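Third week comparing hands for the laundry work. We have the two-finger Breltix gripper and the multi-fingered Uleneo hands. Same arms, same controller, same washer. Notes below.

1/ The Breltix is easy to live with. It closes, it holds, and in 500 cycles I have not had to recalibrate it. On towels it is fine. On thin shirts it tends to grab two layers and drag the next item out with the first.

2/ The Uleneo hands take longer to set up. Tegwen Vaughan spent most of a morning on the thumb offset alone. With that sorted, a pinch at the top of a garment is good enough that I stopped tuning it.
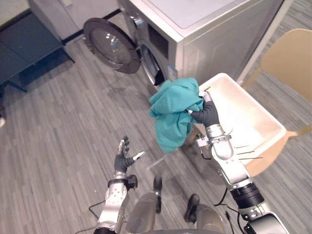 Right hand with the teal one, left hand open. Basket on the chair.

3/ Grip force matters less than I expected. We ran 15, then 20 on the controller's scale, and saw no difference on cotton. Approach angle matters a lot. Coming in too flat, the knuckles hit the drum rim.

4/ Cables are still my main complaint. I want them routed inside the forearm. Iolo Pumphrey has a bracket drawn up, and I'll try it on the right arm first.

5/ Head camera is OK for the basket, poor for the back of the drum. A wrist camera is on order from Pistenness.

6/ Next up is wet denim with both. I'll post the drop counts when I have them.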